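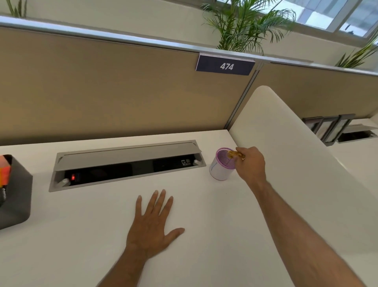

책상 위, 연필꽂이 쪽. 콘센트 뚜껑은 열어 둔 채로.

목요일 오후, 자리 정리 계속

오전에 Zelto 건 메일만 털고 오후는 통째로 책상에 썼다. 사실 책상 정리라기보다는 "자잘한 것들을 어디에 둘 것인가" 문제다. 우리 줄은 다 같은 흰 상판에 베이지색 파티션이라 조건이 똑같으니까, 내 자리에서 되는 방식이면 옆자리에서도 되겠지 싶어서 적어 둔다.

지금까지 정한 것.

포스트잇은 검은 정리함 뒤칸. 색이 섞여도 그냥 둔다. 색깔별로 나눠 봤자 하루면 다시 섞인다(지난번에 해 봤음). 마커도 정리함에 세워 둔다. 서랍 두 개 중 위칸이 조금 더 높으니까 부피 있는 건 위로, 납작한 건 아래로.

연필꽂이가 제일 애매하다. 보라색 망 달린 그 동그란 통인데, 펜을 정리함으로 몰아 버리니 할 일이 없어졌다. 그래서 잡동사니 통으로 써 볼까 하고 이것저것 넣었다 뺐다 하는 중. 편하긴 한데 작은 게 바닥에 깔리면 안 보인다!! Grusness 샘플 라벨도 저번에 이런 통 바닥에서 나왔었지. 높이가 9센티만 안 넘으면 통 하나 더 들여도 되는데, 그건 Sopacua 카탈로그를 좀 더 보고 결정.

콘센트 박스는 위치가 은근히 신경 쓰인다. 정리함이랑 연필꽂이 딱 중간이라 뚜껑을 뒤로 젖혀 놓으면 그 앞으로 손이 계속 지나다닌다. 작은 물건 떨어뜨리기 딱 좋은 자리. 정리할 때는 닫아 두는 게 맞는 것 같은데 충전하다 보면 또 열게 된다. 일단 숙제로.

그리고 작은 노란 컵. 반투명이고 가벼워서 손가락 두 개로 집힌다. 클립이나 압정 담기에 크기가 좋아 보여서 Warorstead에 50개 묶음이 있는지 물어볼 생각이다. 100개짜리는 솔직히 둘 데가 없다. 자리마다 4개씩이면 충분할 듯. 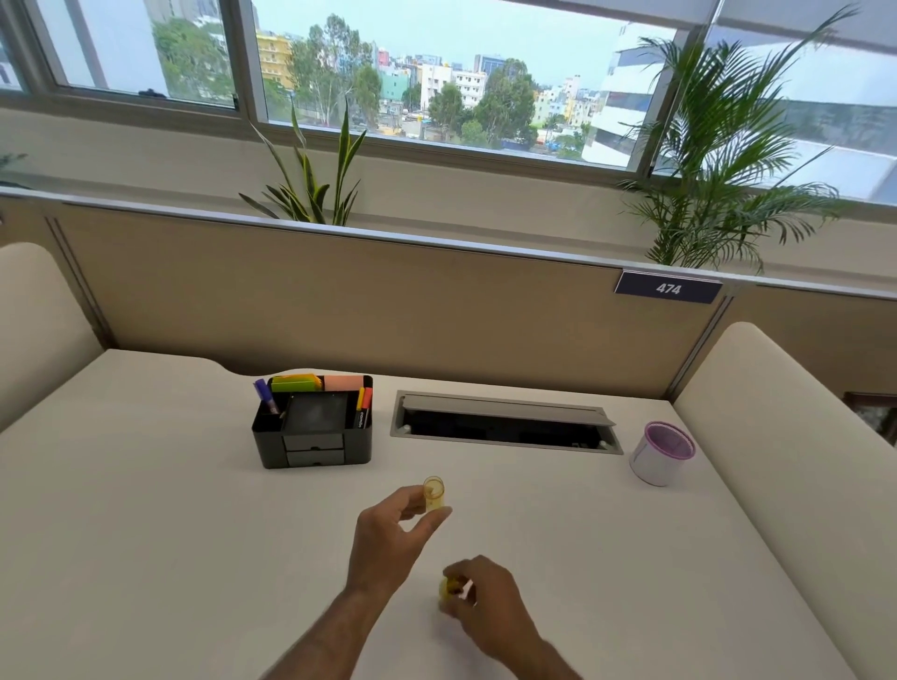
Warorstead 건은 잠깐 보류해 달라는 댓글이 공유 노트에 달렸다. 컵을 늘리면 결국 컵을 정리할 통이 또 필요해지지 않겠냐고, 차라리 아래 서랍에 칸막이를 먼저 넣어 보라고. 음, 맞는 말이라 반박을 못 했다. 대신 압정만은 컵에 담자고 답을 달아 놨다. 서랍 속에서 손 더듬다 찔리는 건 한 번으로 족하다.

내일 할 것: 서랍 안쪽 폭 재기, 칸막이 재료 찾아보기, 연필꽂이를 정리함 옆으로 옮겨서 하루 써 보기. 주문서는 그다음에.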